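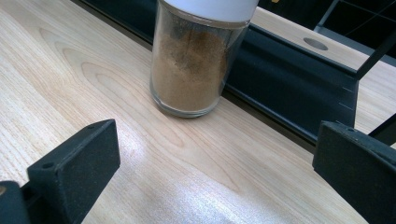 Visit to the Kikuchi spice works, Zulside

Our group got to Zulside a little before ten on Saturday, February 21, 2026. The plant is one long building behind a tire shop, and the only sign is on the side door. Kikuchi buys spices in bulk, grinds them, and packs them in small jars for grocery stores and restaurants. It also puts together mixed orders for restaurants, and that was the part we had asked to see.

Daichi Kubo, the floor lead, handed out hairnets and took us through the grinding room first. It was shut down for the weekend, so we could talk without shouting. The mills are old and will stay. The filling line next door is newer but has been automatic for years, and the staff there don't think of it as automation at all. Jars go in at one end and come out capped at the other. Two people watch it and clear jams.

What has changed is the picking. A restaurant order can be a single jar of one spice and a dozen of another, and until last April all of it was done by hand from open shelves. A picker walked the aisle with a paper list, set the jars in a tray, and carried the tray to the packing counter. Kubo did that job for six years. He said the walking was fine and the reaching was what wore people down, mostly in the shoulder.

The company now has two robot cells from a supplier called Ledar. Each one picks jars and sets them in a tray, and a person at the end checks the labels and closes the box. The cells are fenced on three sides and open toward the checker, with a light beam across the front that stops the arm if somebody leans in.

We spent the most time at the teaching bench. New jar shapes and new spots on the shelf are taught by hand before the arm tries them. A worker holds a gripper tool with the same fingers as the robot's and goes through the pick over and over, starting from a slightly different place each time. The recordings go to a program the plant calls Ikum, and the arm is trained from those.

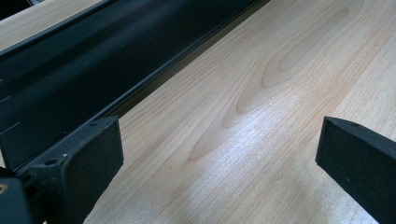
A normal teaching shift is 40 picks, then a break, then another set if the wrist feels all right. The limit is 90 in a day. Kubo told us the first limit was higher and two people complained of sore thumbs within the first weeks, so it was lowered. The workers rotate through the bench and the checking station, and they get a small hourly bonus for teaching. Not everyone wants it. One of the older pickers tried it for a morning and asked to go back to checking, and that was allowed.

Yuto Sakamoto runs the cells during the day. He started on the packing counter and took a course paid for by the plant. He showed us the fault log on his screen, which stood at 1201 entries for both cells since the start. Most were missed grips on glass. Fine powders give trouble too, he said, when dust gets on the outside of a jar and the fingers slip. The pads are wiped at every break and changed when they get shiny.

Somebody in our group asked how many jobs were lost. Kubo said no one had been let go, but three pickers left in the first year and only one was replaced. He did not try to dress that up. The evening shift is smaller than it was, and some people who counted on evening hours have had to move to mornings. The checkers also say the work is lonelier. Pickers used to pass each other in the aisle all day, and a checker stands at one station with the cell running behind the fence.

On the other side, the wrong-jar complaints from restaurants have dropped, and the heavy trays are gone. The new trays ride on a roller table at waist height. Sakamoto thinks the roller table did more for people's backs than the robots did, and that it could have been put in ten years ago.

We saw one cell run a test order of six jars. It took longer than I expected, and it stopped once in front of a jar until Sakamoto reset it. Kubo said a good picker is still faster on a short order. The cells catch up on long ones.

The tour ended in the break room at noon with tea. There is a shop by the front office, open weekdays only, so bring cash and come on a weekday if you want to buy anything. Parking is behind the building, and the entrance is past the tire shop on the left.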